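Stories > Short Fiction > New Writing

We use cookies to make this site work and to see which pages are read. Accept all | Manage settings

The Lid

by Bláthnaid Costello

The job at Morkgate was advertised as packing and it was mostly packing. You took the tool by its handle, you reached it over to whatever was on the table, you squeezed, and the thing was picked up. Then you put it somewhere else. A camera on the tool watched you do it. At the end of the shift the recordings went upstairs, where they were turned into something a machine could learn from.

Maeve had come from Dulter, where she had packed bathroom fittings for six years. She knew boxes. At the interview the man from Darnex asked if she had any experience with robots and she said no, and he said that was good.

"We want people who are used to doing it with their hands," he said. "You'll forget the tool is there."

She did not forget the tool was there. It was heavy at the front, and by the tea break her wrist ached. But she got better at it. In the first week she could lift a folded tea towel and drop it in a basket. In the second she could hang a mug on a hook. By the third she was putting lids on.

Lids were the trouble. The machine could fetch a towel by then. It could wipe a counter slowly, missing the corners. It could carry a cup across a room if the cup was empty and no one walked in front of it. What it could not do was put a lid on a plastic box and press it down until it was shut. It would set the lid on crooked and push, and the box would slide away from it, and it would follow the box along the table, still pushing, until somebody hit the stop button.

"A child can do that," said her brother Colm, when she told him.

"A child has been in a kitchen," said Maeve.

They worked in pairs on lids. One did the box from the left and the other from the front, so that there were two views of it. Maeve's partner was an older man called Kinsella, who had been a fitter and did not talk much before eleven. He had his own way of starting. He would bring the tool up beside the box, lay his finger forward along the top of it, and wait there a moment before he did anything. The supervisor told him the waiting was no use to them. Kinsella said he was looking at the box.

"You don't need to look at it. You've done it all morning."

"It's not in the same place as it was all morning," said Kinsella.

They left him alone after that. On the sheet he was down for 70 lids a shift and he always did them, pauses and all.
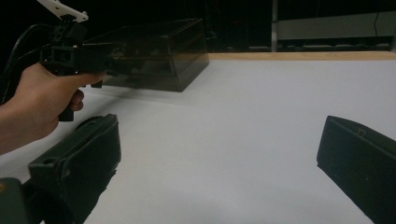
The Trial

In May the machine was brought down to the floor. It was shorter than Maeve had expected. It had two arms and a flat grey front, and it stood at the end table with a man from upstairs on either side of it, like someone being helped into church.

The visitors had come to see it do a kitchen. There was a sink with no water in it, a cupboard, a table and a shelf. The list was pinned to the wall. It was to clear the table, wipe it, put leftovers in a box, put the lid on the box and put the box on the shelf. The leftovers were dry pasta.

The packers were told they could watch if they stood back.

It cleared the table well enough. One spoon went on the floor and stayed there. It wiped the table in long strokes, and a woman with a visitor's badge wrote something down. It scooped the pasta into the box and lost a few pieces, and Maeve thought that was fair, as she would have lost a few herself.

Then it picked up the lid.

It brought the lid over and stopped. The arm hung beside the box and did not move. One of the men from upstairs looked at his laptop. The woman with the badge looked at the man.

"Is it stuck?" she asked.

"It shouldn't be," said the man.

Maeve looked along the row at Kinsella. He had his arms folded and was watching the box.

The arm came down. The lid went on a little crooked, and the other arm came round behind the box and held it. Maeve did that herself at home, with her hip against the counter. The machine pressed one corner and then the next. There was a click, and another. At the last corner it pressed and there was no click, and it pressed again, and there was still none. It lifted the box by its sides and put it on the shelf with that corner standing up.

People clapped. The man from upstairs said that it was over 191 hours of recordings, from this room alone, that had got it that far. He said the pause was interesting and they would be looking into it.

"Could you train it out?" asked the woman.

"Probably. It costs us time."

Kinsella went back to his table. When the visitors had gone through to the canteen, Maeve went over to the shelf and pressed the corner down with her thumb. She picked up the spoon too and put it in the sink.

At home she told Colm about it while she was making his lunch for the next day.

"So could I buy one?" he said. "To do the washing-up?"

"No."

"Next year?"

"It can't do a saucepan. It can't do anything with water in it. If you moved the table it would wipe the floor." She thought about it. "It'd do your towels. You'd have to fold them after."

"What's the use of that?"

"I don't know," said Maeve. "You don't do them at all."

He took that well enough. She put the rest of the stew in the box and set the lid on top, and found she was standing there with her hand beside it, looking. The box was nearer the cooker than she usually put it. She moved it back from the edge, held it with her left hand and pressed the corners down.

In the morning there was a new sheet on the wall. Lids had been cut to half a shift and the rest was jars, which had to be held and turned. Kinsella read it through twice. He took the tool off its hook, brought it up beside the first jar, and waited.

214 shares | 3 comments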